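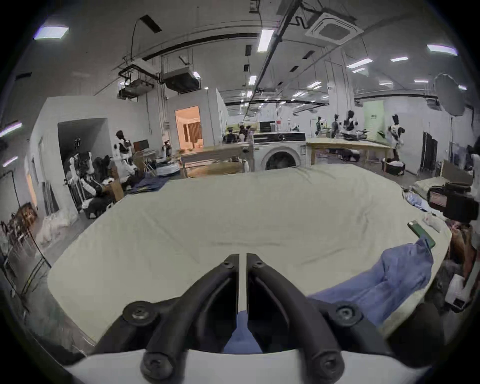 # About Prosomia

Prosomia is an art lending library. You come in, you look through the racks, you find something you can't stop looking at, and you take it home for three months. Then you bring it back and do it again (or you fall hard for it and ask us whether it's for sale, and quite often it is).

We're on Doherty Street in Trillonstead, up one flight from the bike shop, and we've been lending original paintings, prints and drawings to people in this part of the state for seven years. The collection stands at 157 pieces right now. By the time you read this it may have grown, as spring is when a lot of artists clear out their studios and call us.

## How we got started

Maeve Cronin spent a long stretch of her working life in the back rooms of auction houses, writing condition reports. She loved the pictures and got a little sad about where they went. A lovely small gouache would come in, get measured and photographed, sell to a phone bidder and go straight into a climate-controlled warehouse, and that was the last time a person looked at it with any kind of attention.

When she moved back to Trillonstead she had 11 pictures of her own and wall space for four. She lent the rest to neighbors. One went up over a piano and one went to a dentist's waiting room, where patients kept asking about it! By the next winter she had a waiting list in a spiral notebook and artists she had never met were offering her work. The notebook is still at the front desk and you're welcome to leaf through it.

## What's in the racks

Everything we lend is original, which for us includes limited-edition prints pulled by the artist or a print shop. We have woodcuts, monotypes, watercolors, a good number of oils, some charcoal, and a growing shelf of small textile pieces that we're very excited about. Most of the artists live within a day's drive. A few are long gone, and their families wanted the work seen.

The largest piece we lend is a harbor painting 112 inches wide. It has been borrowed twice, and both times it took a stairwell, two moving blankets and a lot of cheering to get it down to the street.
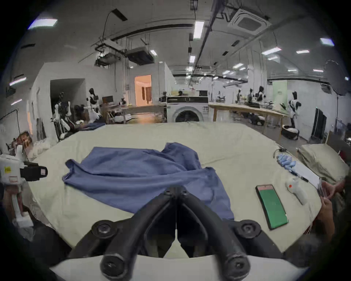
Borrowing works on a simple membership. You pay once a year, you can have up to two pieces at a time, and a loan runs three months with one renewal if there isn't someone waiting. Insurance is included. So are the hanging hardware and a printed sheet on the artist, and we'll happily talk you through wall anchors for as long as you can stand it.

Artists get a fee each time their work goes out, and if a borrower buys the piece, the artist keeps most of the price. We write the split into every agreement in plain words at the top of page one.

## Where each picture has been

This is the part we get carried away about. Every work in the collection has a history card, and we keep it honest. It says who made the piece, who has owned it, what's been repaired, and which gaps we haven't been able to fill. If we can't show clear ownership, we don't lend it, however much we love it.

The cards used to live in shoeboxes. They're now in Skoreo, a catalog we built ourselves over two long winters, and any member can look up a picture and read the whole trail, including notes from earlier borrowers. Some of those notes are wonderful. There's an etching of a heron that has hung in a nursery, a union hall and a houseboat, and each household left a paragraph.

## Schools and offices

We lend to classrooms in the county at no charge. Students choose the work themselves, which leads to fierce debate and some very good choices. Offices and clinics pay a separate rate, and we'll come by to look at your walls and your light first. Please don't hang watercolors across from a south window. We will ask!

## Come and look

You don't need to be a member to browse, and you don't need to know anything about art. Ring the bell by the green door and come on up. We're open until 6 p.m., later in the summer months.

Our goal is 1000 loans a year. We aren't there yet, and we'd love for one of the next ones to be yours. If you're an artist with work to place, bring two or three pieces, unframed is fine, and ask for Maeve.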